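Enseñar con las manos (y con el mando también, si no hay más remedio)
Laurinda Henriques
6 de diciembre de 2023

Llevo una temporada discutiendo con medio mundo sobre la misma cosa, así que lo pongo por escrito y así me ahorro repetirlo en cada comida: cuando le enseñas una tarea a un robot, lo que más pesa es quién la enseña. Más que el modelo y más que el tamaño del archivo. Ya sé que suena a frase de abuela, pero dadme unos párrafos.

En Plellport, donde trabajo, empezamos en octubre a grabar demostraciones de una tarea bien tonta: acercar la pinza a unas piezas pequeñas que están sobre una mesa y ponerlas encima de una placa. Tonta para mí, claro, que llevo toda la vida poniendo cosas encima de otras cosas. Para quien maneja el brazo a distancia es otra historia. Pierdes el tacto y la profundidad te engaña. Y encima te entran unas prisas rarísimas, como si el simulador te estuviera cobrando por minuto.

Mi compañero de Laitinen (con el que me llevo estupendamente, que conste) defiende que con 2.000 demostraciones da igual que la mitad sean torpes, que el ruido se compensa solo. Yo le digo que el ruido sí, pero los vicios no. Si todos los que grabamos dudamos en el mismo sitio, el robot aprende a dudar en ese sitio, ¡y lo hace de maravilla! Tuvimos una política que se paraba encima de la pieza antes de bajar, siempre, con una solemnidad tremenda. Era mi pausa. La reconocí enseguida, porque es justo lo que hago yo cuando no veo bien la altura.

En el simulador montamos la tarea en una especie de cocina, con el brazo amarillo pequeño sobre la mesa y otro gris, más grande, sobre su pedestal. El que nos interesa es el amarillo.
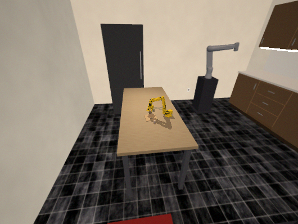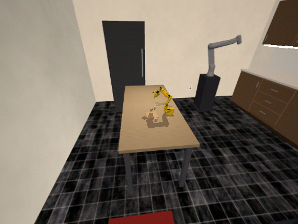 Guiar con la mano o guiar con el mando

Me preguntan mucho cuál de las dos cosas prefiero. Con un brazo de verdad prefiero agarrarlo y moverlo yo, sin pensarlo. En Venedik lo hacíamos así y en una mañana cualquiera cogía soltura, hasta la gente que venía convencida de que aquello no era lo suyo. Notas el peso y el final del recorrido, y si vas a forzar una articulación la muñeca te avisa antes que la pantalla.

Lo malo es que también haces trampa sin querer. Tu cuerpo ve cosas que las cámaras del robot no ven, porque asomas la cabeza por un lado, miras por detrás del codo del brazo y corriges con una información que luego él no va a tener. El mando te obliga a sufrir con lo mismo que va a sufrir el robot, y eso, que cuando grabas es un fastidio, a la hora de entrenar es una ventaja enorme. Me costó admitirlo, pero ahí está.

En el simulador no hay brazo que agarrar y toca mando, o guantes, o lo que tengas por el laboratorio. Nosotros usamos el Rudby, que es cómodo y que a las dos horas te deja el pulgar hecho polvo. Yo pediría que se hablara más de los pulgares. Una demostración grabada con la mano cansada se nota: las curvas se aplanan, la pinza llega baja y la gente suelta antes de tiempo con tal de acabar. Desde que lo vi en los datos, en mi grupo se graba en tandas cortas y se para a los cinco fallos seguidos, diga lo que diga el calendario.

También tiro demostraciones, y bastantes. Aquí es donde se enfada la gente, porque cada una cuesta un rato de alguien y parece un desperdicio. Pero prefiero entregar menos y poder explicar por qué está cada una. A quien empieza le pido que vea cuatro de las suyas al día siguiente, sin tocar nada, solo mirando. Casi siempre vienen ellos mismos a pedirme que borre alguna. La última chica que entró borró las cuatro y volvió a grabarlas antes de comer.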